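Cat and small pet visitors wanted, Skullcombe and Batermont

Gulix is a small pet care service. We visit cats, rabbits and guinea pigs in their own homes while the owners are at work or on holiday. We are now looking for 2 visitors to join us, one for Skullcombe and one for Batermont.

The work is mostly two visits per day, one in the morning and one in the early evening. A normal visit takes 25 minutes. You give fresh food and water, clean the litter tray or the hutch, check that the animal is well and write a short message to the owner. Some of our older cats need a tablet with their food, and we will teach you how to give it.

You should be at least 18 years old and comfortable to be alone in a stranger's house. A bicycle is enough for Skullcombe. For Batermont you will need a car, as the last bus leaves before the evening visits are finished.
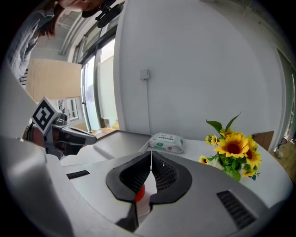

We pay for each visit and also for the travel between houses. Weekends and bank holidays are paid at a higher rate. Before you begin alone, you will make four visits together with Deirdre Madigan, who plans our rounds, and these are paid in full.

Experience with animals is welcome but it is not a condition. More important for us is that you arrive at the agreed hour and lock the door well. We ask for two references and a basic criminal record check, for which we cover the cost.

To apply, please write a short letter about yourself and the animals you have known, and say which days you are free. Bring it to our office at Ní Mhurchú House, Skullcombe, or put it in the letter box, addressed to Deirdre. Applications are open until 11 December 2022.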